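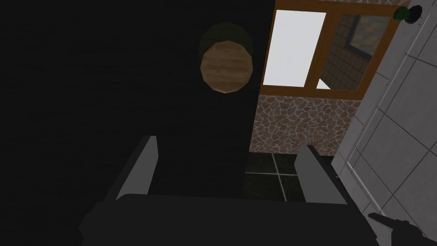 **Drirnidora kitchen sim pack, anyone paid for this yet?**

**tremblay_t** (10 June 2022)

Trial runs out soon and I have to decide whether to ask my boss for the 700. For that you get the kitchen scenes, the wrist view, and what the sales page calls "training-ready door and knob tasks." I'm not sold. My test start is the gripper open in front of the big dark panel with the round wood-grain thing on it, and I can count the sides on that disc. It's basically an octagon. If I train something to grab round knobs I'd like the knob to be round.

Also the panel is close to pure black. Almost no shading on it. What is a camera policy supposed to learn from that?

**hedvig_w**

The flat shapes don't bother me much. Low-poly keeps it fast, and you're going to randomize the textures anyway. Did you try the randomizer or just the default look?

**tremblay_t**

Default. The randomizer is in the paid tier, so I'd be buying it on faith.

**ybarua**

I bought it. Selvaraj here, from the Hulent user group, some of you know me. The randomizer does change wall and floor textures. It does not change the shape of anything. So your octagon stays an octagon in a nicer color.

Support answered me in 2 days, to be fair to them. The answer was "on the roadmap."

**hedvig_w**

> So your octagon stays an octagon

Fine, but does that matter for the grasp? The collision shape can be different from what you see. Did either of you check?

**ybarua**

No, I didn't check that. Good point. I only looked at renders.

**fontes_m**

I did check, on the version before this one. The collision mesh was the same coarse thing. Fingers made contact on the flats and the readings jumped at the corners. Might be fixed now, but the release notes don't mention it and I'm not paying again to find out.

What bugs me more is their claim of up to 3000 scene variations. Look at the window in Tyson's shot: one pane is almost blown out white. Stone wall under it, gray tile down the right side. I'd want to know how many of those variations are a real change of layout and how many are the same room with other tiles.

**hedvig_w**

You're all reviewing a sim pack like it's a movie. We used Obura for a year and it looked worse than this. Our drawer task still carried over to the real arm.

**fontes_m**

Drawers with bar handles. A knob is a different grasp.

**hedvig_w**

True. I'd still take it over building the kitchen myself.

**y_ostrowski**

Has anybody compared it to Usside? I got a quote from them for 3315, which seems nuts, but that includes a person to set it up.

**tremblay_t**

For that money they can come and install a real cabinet.

@fontes_m did your jumps show up with the fingers wide open on approach, or only once they closed?

**fontes_m**

Only on closing. Approach was fine. Before you spend anything, turn on the contact display in the trial (it's under View, off by default) and close slowly on the disc. If the contact points hop around, you have your answer.

**tremblay_t**

Didn't know the trial had that. Will run it tonight and post the numbers. Not asking for the 700 until then.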